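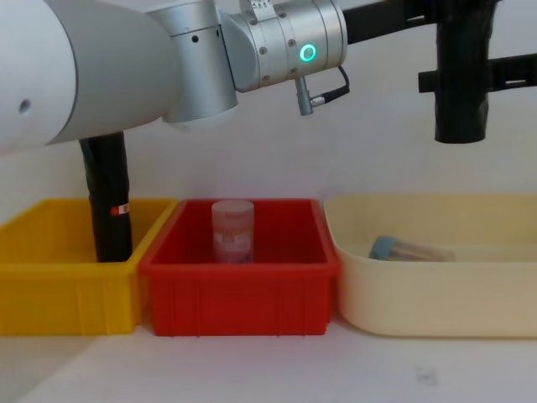
4. What Went Wrong

4.1 The fault

The cell was set up to move items between a yellow bin, a red bin and a cream tub. On the long run in March, the arm stopped partway through a transfer with a protective stop. We cleared it and restarted from the home position. It stopped again at the same point in the program, 8 cycles later.

Osaze Nwankwo pulled the controller log, which had 3,182 lines. The first warning was at line 971, well before the stop that we noticed. It was a force warning on the downward move into the yellow bin. Our script, Plinar, wrote the warning to the log but did not show it on the screen.

4.2 Cause

The bin heights had been entered by hand. When we swapped one set of bins for another, the yellow bin value was not updated. The finger went too low and pressed on the bin floor. We first blamed the wrist cable and lost an afternoon checking it. The cable tested fine.

4.3 Safety

The protective stop worked each time. However, one of us reached over the bins to clear a tube before pressing the emergency stop. This broke the lab rules and we reported it to our supervisor.

4.4 Changes made

Bin heights are now measured with a slow touch-down at startup.
Plinar pauses on any force warning and waits for a key press.
The emergency stop must be pressed before anyone reaches past the table edge.

We ran 500 cycles after these changes with no force warnings. We have not tested the new startup routine with softer bins.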